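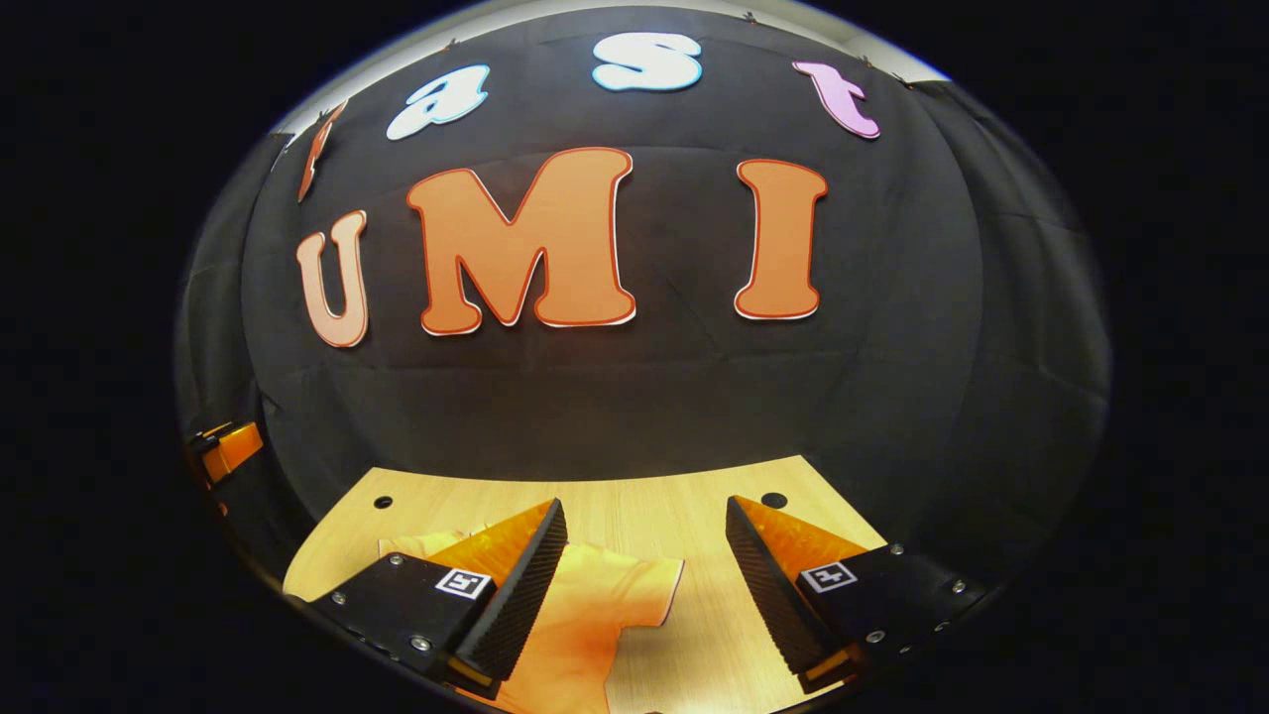

Last updated: Monday

Subject: Re: [irnelgate-list] Supply across the river, and how long is your game running?

Quick reply, on my lunch, sorry if bits of this are garbled.

Yulan Yin wrote:

> Hello all. We got Irnelgate to the table again at the weekend and had
> the same argument as last time. Sandon player has a stack in the
> marsh, friendly depot on the far bank, Nistel cavalry sitting on the
> bridge. Rulebook says supply is traced "by any clear path". Chenxi
> says the ferry counts as a path. I say the ferry is a move action
> and you can't trace through an action. We let it stand in the end
> and the stack held out for the whole of the autumn, which pretty
> much decided it.
>
> Also, is everyone else still finishing in an evening? We were five
> hours in and hadn't reached the winter turns. Lingyun thinks we
> are doing the card phase wrong. Would love to know what others do.
>
> Yulan

Right. Ferry first. I'm with you, mostly. The ferry box is printed on the map but there's no line joining it to either bank, and everything else you trace through has a line. Roads, the tow path, the pass. So no line, no path. The stack in the marsh should have been out of supply at the end of the turn and taken its step loss.

BUT – and Chenxi will like this – if the ferry marker is on its open side at the start of the supply phase I would let one unit trace over it. One, not the stack. Not in the rules anywhere, just how we've played it since the second printing came out. Feels right, a boat can carry some bread over. It can't feed an army. Makes the Sandon player choose who eats, and that's a nasty choice in October with the cavalry still on the bridge.

If you want it strict, play it strict. Just say so before you start. We had a proper sulk here over it once and lost the rest of the evening.

Length. Five hours and not at winter is too long, Lingyun's right, something is off. Things to check:

- Are you drawing back up to full hand after each card? Don't. Draw at the end of the phase, once. The example on the back page is misleading, it shows a draw in the middle but that's the Envoy card doing it.

- Are you letting people plan out loud? We put 10 minutes on the whole card phase, kitchen timer, when it goes you play what you're holding or pass. Felt harsh the first time. Now I wouldn't go back.

- Are both sides rolling for weather? Only the player with initiative rolls. Easy to miss, it's in the sidebar.

With all that our summer turns take 45 minutes, winter ones less as hardly anything can move. New player adds an hour whatever you do.

Yuxi Feng asked me off list about remaking the counters, so I'll answer that here as well, might be of use to someone. The Sandon and Nistel counters are both a muddy brown in my copy and under a lamp you can't tell them apart, specially the flipped side. 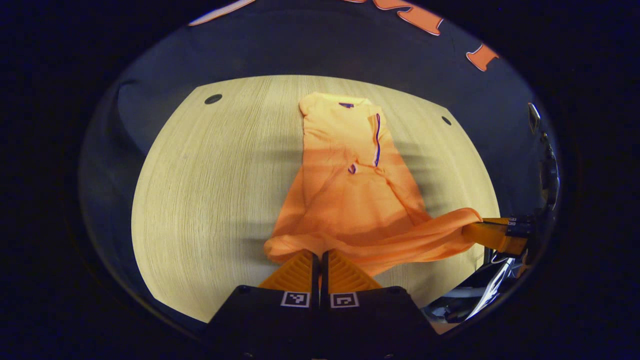
I'm doing new Sandon counters on thick card, same size as the old, and keeping Nistel as they came so there is only the one set to cut. First go was a dark red and it still read as brown across the table. So orange it is, a good strong one like the polo shirt, and I'm copying the purple edging off the front of it too, just a thin line down one side of each counter to mark veterans. Thin is the point, a thick band eats the combat number. Mind the light though – the shirt collar goes quite peachy where the light is on it and the lower part is far deeper, same colour shirt, so test a counter where you'll be playing before you cut the lot. Fine pen for the purple, ruler, leave it alone till it's dry.

Numbers in black. I tried white and couldn't read them from my side of the table, might be my eyes.

40 counters if you only do infantry and guns. I'd leave the leaders, the portraits are the nicest thing in the box.

Meifang Guo has a cleaned up player aid with the weather sidebar put where it shoud be, in the turn sequence. Ask her nicely. She did say she wants to change the siege table before it goes round again, the April version has the modifiers for walls the wrong way about. If you've got that one, bin it.

One question back to you all. Tan Valley scenario, the short one. Has anyone ever won it as Nistel? Not drawn, won. I've held the town every time and still come out level on points and I'm starting to think there's a missing line in the victory conditions. Tell me your final scores if you kept them.

Got to run, will look at replies tonight.

Recent on this list:
Tan Valley setup: which bank does the militia start on?
Envoy card, when exactly do you draw?
Storing Irnelgate with the map unfolded
WANTED: spare depot markers, any condition
Solo play, first attempt at a Nistel flowchart

Contact the list owner | Messages copyright their authors | Back to top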